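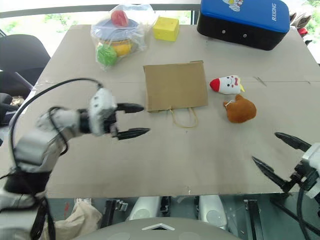
Prorkham opened its doors at ten in the morning, and by half past there was a line down the stairs. The company has the second floor of a former bottling plant in Trurow, and once a year it lets the public in to watch its robots practice household chores. At the first station the chore was packing. A brown paper bag with a string handle lay flat on a pale tabletop, two small plush toys sat next to it, and a pair of white arms with black pointed fingers had to get the toys inside. Farther back on the table were a yellow foam cube with holes in it, like a block of cheese, and a stacking toy still in its clear plastic bag. Those were for later rounds.

It sounds like a small job. A child of 3 could do it, as one parent in line pointed out. But paper bags are hard for machines. They fold where you don't expect them to, they slide when you push them, and they don't stay open by themselves. A plush toy is difficult in its own way: it changes shape when you squeeze it, so the robot can't count on it being the same size twice.

The arms belong to a system the company calls Ondieki. It learns from people. An operator sits at a desk in the next room, wearing a headset and holding two controllers, and moves the arms through the job from start to finish. Each run is saved. Prorkham says it has collected around 3,000 runs of bag packing since last August, and that it throws out very few of them, even the clumsy ones. A run where the toy gets dropped and picked up again can teach the robot how to recover.

Visitors could try the controls for five minutes each. I took a turn and found it slower than I expected. My hands knew what they wanted to do, but I had trouble judging depth, and twice I closed the fingers on air a little short of the toy. I did get the brown one off the table. I put it down on top of the bag, and then my time was up.

After the public turns, the staff switched the system over to run by itself. The arms moved with less hurry than a person would, with short stops in between. On the first attempt one of them pinched the edge of the bag, lifted it, and lost it. On the second it got the bag open and the white toy went in headfirst. People clapped. The third attempt stalled, and an engineer reset the table by hand.

The company was open about the numbers. On a good day, it said, Ondieki packs a bag correctly 5 times out of 10. The goal is to sell a version to Irkow, a chain of gift shops that packs its online orders in a back room, but no date has been set. Irkow has sent over boxes of its own stock for practice.

There was a second station at the other end of the floor, where a single arm sorted socks. It drew a smaller crowd and worked better. I watched it match a whole basket while I waited for coffee.

The next open day has not been announced. Admission is free, and children can use the controls with an adult present. Parking is behind the building, on the river side.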